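Workshop notebook, demonstration area, November
Entry for the visit of the Paiva delegation: table-top handling of cup and bowls

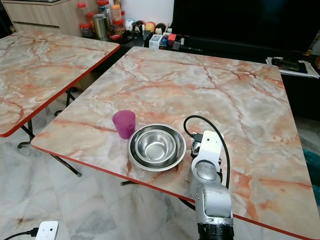

Cup and bowl set on the main table, arm to the right of the bowls.

Purpose of entry. To record the arrangement of the demonstration, the questions raised by the visitors, and the items to be corrected before the open day. Entry written by the demonstration lead and read by Gladys Huamán, who received the delegation and led the discussion.

Program. The visitors were received at 9:40 and given a short introduction to the handling project. They came in two groups, the first from the Paiva production office and the second from Beline, who supply the tableware trays used in our long-run trials. Eight persons attended in all. The demonstration proper began at 10:15 and was given once for each group.

Arrangement. The two folding tables were used as in the October rehearsal, with the work on the main table only. The household objects were kept to the purple plastic cup and the nested stainless steel bowls. The cup was started very close to the outer rim of the bowls, as agreed, so that the visitors could see how the arm deals with two objects that nearly touch. The television was left off during the handling so that attention stayed on the table. Slides had been shown beforehand in the meeting room.

First group. The cup was lifted and set down on the free side of the table on the first attempt. The inner bowl was then separated from the outer bowl. The grip on the inner rim was slow, and the arm paused twice before closing. Gladys Huamán explained that polished steel gives the vision software a poor edge to work from, and that the pause is a deliberate check.

Second group. The cup was lifted correctly. The bowl separation failed once: both bowls came up together and were set down again by the operator's command. It was completed on the second attempt. The visitors asked that the failed attempt be described in the written summary, and this was agreed.

Questions raised.
Paiva asked how many handling cycles had been completed with the present gripper pads. The log stood at 2073 on the morning of the visit. The pads are to be replaced at 2561, the count at which the previous pair began to slip.
Beline asked whether a clear cup could be used in place of a colored one. It can be tried, but no results have been recorded with clear plastic and none should be quoted.
Beline also asked about the Allex controller and whether its settings could be shared. Referred to Wesov, who hold the license.
One visitor asked whether the arm may be stopped by hand. The answer given was that the stop button is to be used in every case. This should be said at the start of the next demonstration and should not wait for a question.

Observations. The patterned table top caused no difficulty in finding the cup. Reflections inside the bowls remain the main source of delay. The loop in the wrist cable stayed clear of the objects in both runs, but it lies on the table for part of the motion and a shorter tie should be tried. Visitors in the second row could not see the inner bowl well.

Actions before the open day.
Fit the shorter cable tie and repeat the bowl separation 20 times, recording every double lift.
Mark a standing line on the floor for visitors.
Send the written summary to Paiva and Beline, including the failed attempt. G. Huamán.
Ask Wesov for a reply on the controller settings.

Room released at 11:50. Log count after the second group not yet entered; to be copied from the controller in the morning.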